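Bin sorting of soft and mixed goods

Bin sorting is the separation of a mixed load of goods into the compartments of a divided container, usually by kind, size or firmness. It is common in produce sheds, textile recovery and returns handling, where soft items arrive together with firm ones and cannot be sent down a chute without damage.

The container is generally a shallow or high-walled bin with one or more fixed partitions. Sheet metal is preferred for heavy use because it rinses clean and holds its shape, though it stains and scuffs along the partitions, where goods are dragged over the rim. Sloping walls let items settle toward the floor of the bin. Plastic bins are lighter and quieter but warp in hot water. The Stullix pattern, used at the Flindarcombe packing sheds, has a partition height of 145 millimeters and a rear compartment smaller than the front one.

Soft goods such as cloth are the harder part of the work. They fold under their own weight, have no fixed outline and tend to hang over a partition when set down near it. Long, smooth vegetables like eggplant keep their shape but roll and bruise.
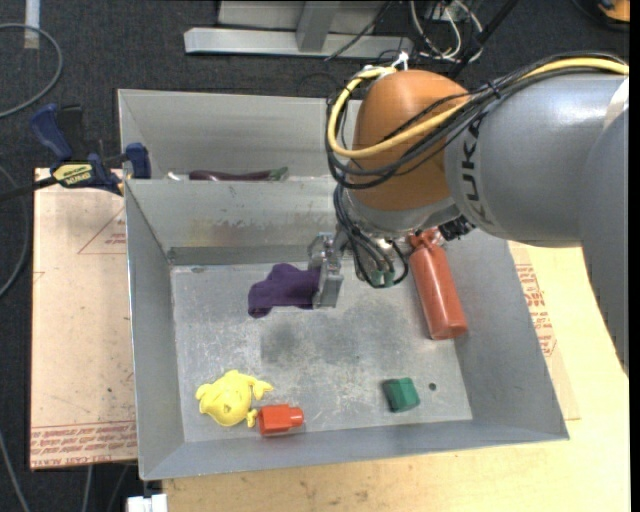
Verbeke disagrees with the usual advice to fill the rear compartment first, arguing that a full rear section hides whatever has slipped down behind the rim, and that long items should go in last – laid parallel to the partition, never across it. The Onum handbook keeps the older order but limits the rear compartment to 2 layers.

Cloth and produce are normally sorted in separate runs, with the bin washed in between. Where both must share a container, color is a poor guide, as dark cloth and dark-skinned vegetables are easily confused in low light. Bins are emptied by hand or tipped, and partitions are checked for sharp edges every July.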